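A new clasp for Gran's bracelet

12 February 2023

I have finally done something about my grandmother's bracelet, after two years of it sitting in a saucer by the bed. The links were fine but the old clasp had worn so thin that it came undone if I so much as reached for my coat, and I was terrified of losing it on the bus. So in January I took it to Ofori, the little repair shop in Girnolance, up the steep end of the high street where you can never park. 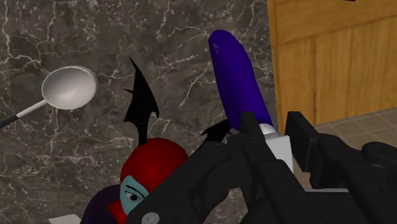
Image credit: Perkeck

They were lovely about it. I had half expected to be told it wasn't worth the bother (it is only silver, and not heavy), but the lady behind the counter turned it over for ages and suggested a lobster clasp with a small safety chain. It came to £177, with a polish and two links re-soldered, and yes, I did gulp a bit. I could have bought a new bracelet from Breva for less — a very pretty one too — but it wouldn't have been Gran's, would it?

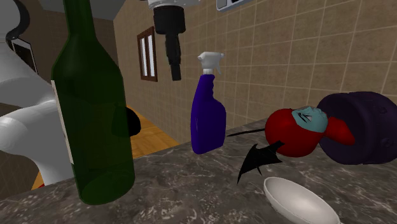 Can you clean a silver bracelet at home?
Warm water, a drop of washing-up liquid and a soft cloth will do for most plain silver. Dry it well before you put it away.

I asked them to go gently with the polishing, as I like the dark bits in the pattern, and they left those just as they were. It was ready in five days. I wore it home with my sleeve pushed up like a child with a new watch, and I have hardly had it off since, apart from baths and pastry. Next I might ask them about the matching earrings, one of which has a bent hook.

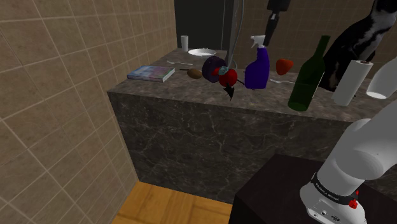 Cup, plate and fork on the counter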